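Serving and Display, week 5 -- handout
Boltthorpe evening course

Tonight: laying out a small counter. Room 139, bring an apron.

Last time was stock and shelf order, notes for that are on the Vukevow page. Carry on from there.

Trays first. One kind of food per tray, plain colour if you can -- beige or white, so the filling shows. Sandwiches cut into wedges, cut side facing the customer. Leave a gap between them, dont stack.

Bottles go at the back in a rack, logos forward. Tall things behind, flat things in front. Fill the back row before the front.

Baskets: for rolls, wrapped bits, fruit. Shallow ones only, deep ones look half empty by lunch. Line it if the food is unwraped.

Practice in pairs, 25 minutes, then swap tables. Write down what you moved and why.

Reading for next time: Berge, chapter 2, the part on labels. Price cards will be handed out at the door.
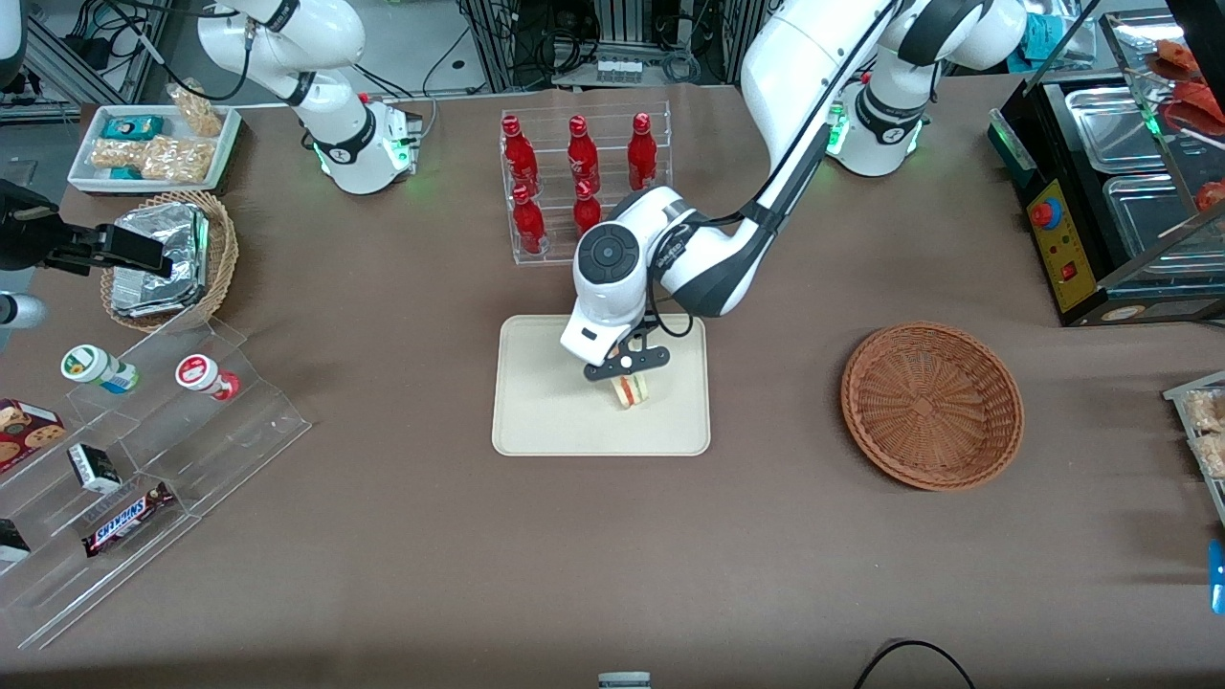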